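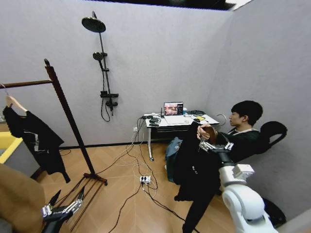
Filed under: Cider & Perry / Ordering and Deliveries

Dec 28, 2021 – posted by Wiremu Kerslake

Hi all,

Giannakopoulos wrote:
> Has anyone got the new Droto app to take an order yet?
> I put in for 18 bottles of the Gatalach dry and it
> threw me out at the age check, twice.

Yes, same thing with me! It wanted my licence scanned again even though I'd done it in April, and then the basket was empty when I got back in. I gave up and used the website, which still works fine – you just have to pick your collection slot before you add anything.

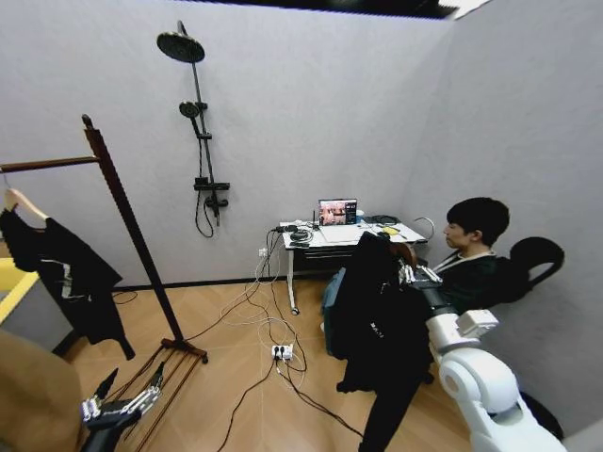

The other thing I noticed is that the app charges for delivery on anything under 20 bottles, while the site lets you off at 19. Odd, but worth knowing if you're only after a case and a bit. I waited almost 27 minutes on the phone to ask about it and got told to update the app (I had).

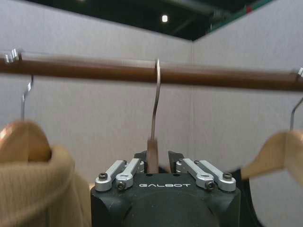 The gripper, with GALBOT across the top

Lalteta perry is back in stock too, if anyone wants to go halves on a case. Let me know and I'll put it on my next order.

Cheers,
Wiremu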